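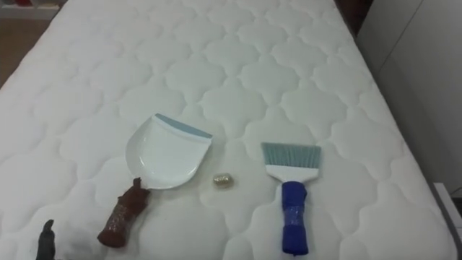

Sleep hygiene in care settings starts with the daily routine, and this session covers the parts that staff can control. Noise, light and room temperature come first. Bedding comes next, and the surface needs as much attention as the sheets. On a quilted mattress the stitch lines form shallow grooves between the puffs, and crumbs and dust can settle there, so check along them when the bed is stripped.

**Light and timing**

- Open curtains at the same time each morning, weekends included.
- Dim corridor lights in the evening - full brightness delays sleepiness.
- Keep naps short and before mid-afternoon.

**Food and drink**

Caffeine can stay in the body for 6 hours or more. Offer decaffeinated tea after lunch.

**Reading for Tuesday**

Solheim, chapter 14, up to the section on shift workers. Bring one sleep diary, filled in with no names on it. Ailsa Pollock will take the second half of the session, on night-time checks and how to record them.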